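We use cookies to remember your settings. By continuing to read you agree to our cookie policy. Accept / Manage

Macaraeg Street kitchen opens its cupboards for the October dish swap

The dish swap is back, and I went along early to see how the kitchen on Macaraeg Street was getting on with the sorting. If you missed it last year, the idea is simple. You bring the dishes you don't use, you leave them on a table, and you take home somebody else's. No money changes hands unless you want to drop something in the jar for the Wisteck food pantry, and plenty of people do (last year's jar came to $3,000, which I had to ask them to repeat).

Ju-won Hong has lent her kitchen for the sorting again. I got there at 10 in the morning and she was already deep into it, with her mother's old set out on the counter and the kettle on for anyone who wandered in. She told me she'd gone back and forth all summer about letting the set go. There are shallow bowls with a little red motif near the rim, and small white cups with pink flowers, and she grew up with all of it.

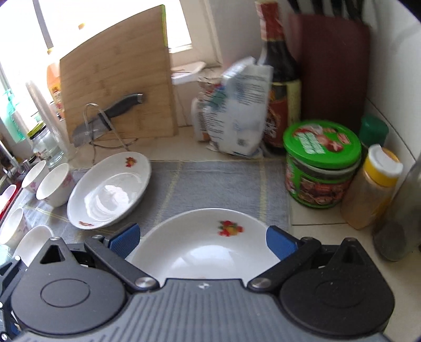 "I cook for two now," she told me. "I don't need dishes for a whole birthday party." She's keeping one cup for herself and hasn't picked which one yet. I'd have trouble choosing too!

I'm a sucker for a working kitchen, so I liked that the sorting happens right in among the everyday stuff, with flour and soy sauce and spices within reach. Ju-won cooks lunch for whoever turns up to help, and the day I was there it was noodles with a lot of black pepper. I had seconds. I'd gone in meaning to stay for 30 minutes and I left after two, having been handed a towel the minute I finished eating.

A few things have changed since last time. The swap has moved out of the Flevico building, where the stairs were a pain for anybody carrying a heavy box, and into the ground floor hall at Trurniteck. There's parking behind it, and the side door is wide enough for a cart. Doors open at 9 in the morning for people dropping off and at 10 for everybody else. Please don't turn up at the crack of dawn and leave boxes on the step. It happened last year, it rained, and a very nice teapot arrived sitting in a puddle of wet newspaper.

Matching sets are going to stay together this time, too. I'm glad about that. Last year I watched a lovely blue dinner set leave the room in about as many directions as it had plates, and I've thought about it more than is reasonable. Now anything that comes in as a set gets tied with string and a tag, and you take the lot or leave the lot. Ju-won is counting her family's dishes as one set even though the flowers on the cups and the motifs on the rims don't really match. They always lived in the same cupboard, she says, so that's good enough for her. 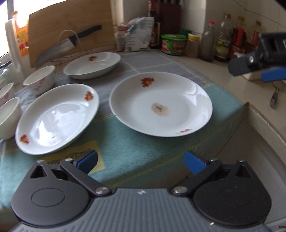 She'd love the serving dish to go to someone who has people over. Her mother used to put sliced pears on it after dinner, and later on, when the grandkids came along, it was mostly cookies. I asked if she'd be standing by the table on the day to see who takes it, and she laughed and said she'd be in the back making coffee so she doesn't have to look.

If you're bringing things, give them a wash first and check them for chips. Run a finger around the rim, as a crack is easy to miss in bad light. Plates, bowls, cups, serving dishes and cutting boards are all welcome. Knives are fine if they're wrapped in cardboard and handed to a person at the door, please, and not dropped in the bottom of a box. No electrical stuff this year, and no plastic tubs without lids. They had a mountain of those left over and I ended up with several of them in my own garage.

Newspaper for wrapping is running low, so bring a few old copies if you have them (including ours, I won't be hurt). Sturdy boxes would help as well, and so would an extra pair of hands at the end, when the tables have to be folded up and put away.

I'm bringing a gravy boat I've owned since my wedding and have poured gravy from once. I've promised my husband I'll come home with fewer dishes than I took, and he has asked to see that in writing.

Contact the newsroom | Copyright, all rights reserved | Back to top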